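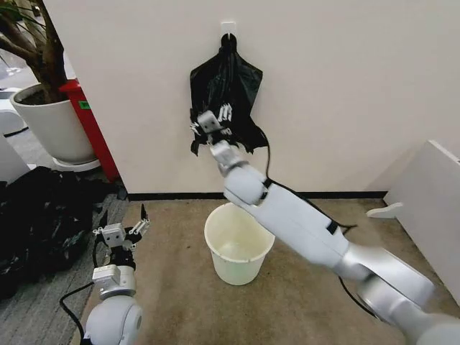

Fig. 1. Black plastic bag on a small white adhesive hook.

Household Waste and the City, Week 2
Handout prepared by Arlindo Mendonça, May 11, 2022

This week we get to my favourite part of the course: what people did with their rubbish before anyone came to collect it! Our case is Remgate, a market town I've made far too many visits to (the archive is wonderful, bring a jumper).

The first bylaw we have is from 1439. It tells householders to keep ashes and kitchen scraps behind their own doors until the cart comes by. Look at who gets fined. It's the tenant every time, never the landlord.

By 1625 the wording has changed a lot. Ashes are now kept apart from "wet stuff", and ashes had buyers: soap makers, brick makers, gardeners. Sorting at home is much older than the coloured bin!

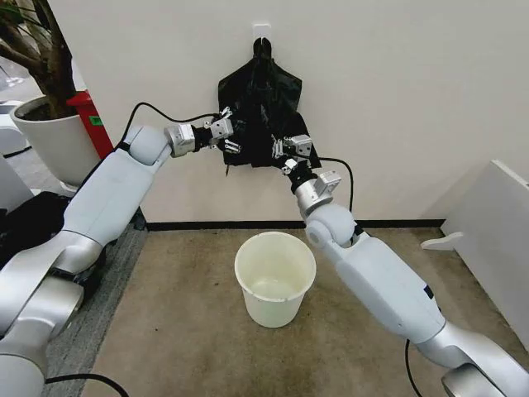
The Flimberg ledger is harder going, but stick with it. It lists 449 payments to carters, some for up to three loads, and the August entries are packed. Ask yourself why summer cost the town so much more, and whether smell is enough of an answer.

Reading: Welington Rocha's chapter on carters, plus the two bylaws in the course pack. Mark any word for waste you don't recognise and we'll start there.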